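Two days of driving around Layug, mostly uphill

5/9/22

So the rental car was a mistake. I'll get to that. But first, the houses, which are the whole reason I dragged Genalyn up there in the first place.

If you've only ever done the coast road you'd think every house in the province was a flat-roofed concrete box painted the color of sherbet. That's what I thought too, until Jennylyn Sarmiento (she used to write the food column in the paper I worked for) sent me a postcard of the old farmhouses above Layug and I stuck it on my fridge for ages. They have these huge steep roofs that come down almost to your knees on the uphill side, and on the downhill side the whole house stands up on stone legs with room for a cart underneath. Or a Toyota, these days.

We left the highway at Tamden and the road got narrow fast. Genalyn Fajardo is a much calmer passenger than I am a driver. She read out loud from the guidebook while I tried to find second gear, and somewhere after the fifth or sixth hairpin we came around a bend and there was the first one, smoke coming out from under the eaves because the old ones don't have chimneys! The smoke just finds its own way out through the thatch. A man selling honey at the next pullout told us it keeps the bugs out of the roof. His own house has a metal roof and he says it's hot as an oven, but he hasn't had to climb up there in 21 years.

The lady at our guesthouse said the stone legs started as a way to keep the grain dry, and then people figured out you could put the goats down there in winter and get free heating. I loved that. I did not love it quite so much at night, when the goats were awake and so was I.

The guesthouse itself is one of the old ones, with low doors (I hit my head on the same beam both mornings) and a wonderful long porch facing the valley. Two rooms, one bathroom, no wifi past the kitchen. Breakfast was garlic rice, eggs and the strongest coffee I've had all year.
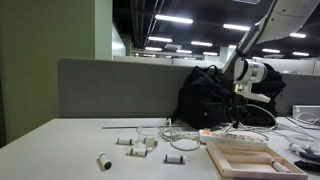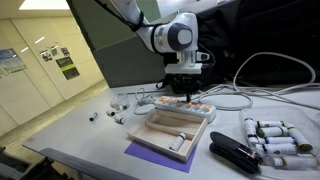
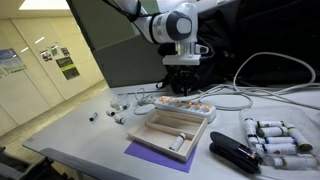 The pass road and the Stellwood lookout

Day two was supposed to be an easy loop over the pass. The sign at the top says 2315 meters, and our little rental felt every single one of them. We'd booked the cheapest thing Stimex had, and I would like to tell my past self to spend the extra money. It was fine on the flat. On the pass I had a bread truck behind me the whole way up, and when I finally pulled over he gave me a very friendly wave, which made it worse.

Go up to the Stellwood lookout anyway. It's a five minute walk from the parking area and you can see nearly the entire valley, with all those big dark roofs facing the same direction. Genalyn noticed that before I did. They turn their backs to the wind, every one of them, and from up there the villages look like flocks of birds sitting on a beach.

A few things if you're going:

Fill up in Tamden. The pump in Layug was closed both days we were there.

Bring cash for the honey.

June is when the rain gets serious and the upper road can close, so check before you set out.

Ask before you walk up to a house for a closer look. Everyone we asked said yes, and one lady gave us plums.

Next time I want to do the north side of the valley, where the roofs are supposed to be slate. Genalyn says she's coming only if she drives.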